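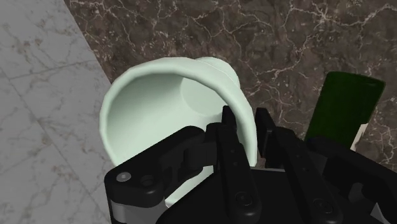 Search this forum
Keywords

Best way to learn bread shaping without wasting flour?
Posted by Heiðrún Hjaltested, 28th February

I've finally got a sourdough starter that doubles every morning and I'm so pleased with it! Shaping is where I come unstuck. My dough spreads into a puddle the moment it leaves the basket. Is it me or the flour?

proveitwell
Welcome! Drop your water first. If you're at 75% go down to 68% and see how it feels – you'll get the knack much faster with a stiffer dough.

Sunita Dubey
Disagree a bit, sorry. Puddles are nearly always overproofing. I kept mine at 75% and cut an hour off the bulk, and the loaves stood up beautifully. What's your kitchen like in July, by the way? Mine goes mad.

proveitwell
Fair, but she's learning to shape, and wet dough is miserable to learn on.

crumbs_219
Practise with a cheap yeasted dough! I did a whole week of it, 256g of flour a go, and we ate the lot as rolls.

Heiðrún Hjaltested
Love that idea. I was leaving it five hours, so Sunita may have caught me out. Trying four tonight – will report back!

Recent threads
Rye starter smells of pear drops
Ledley loaf tins, any good?
Freezing half-baked rolls
Babić's seeded loaf, my version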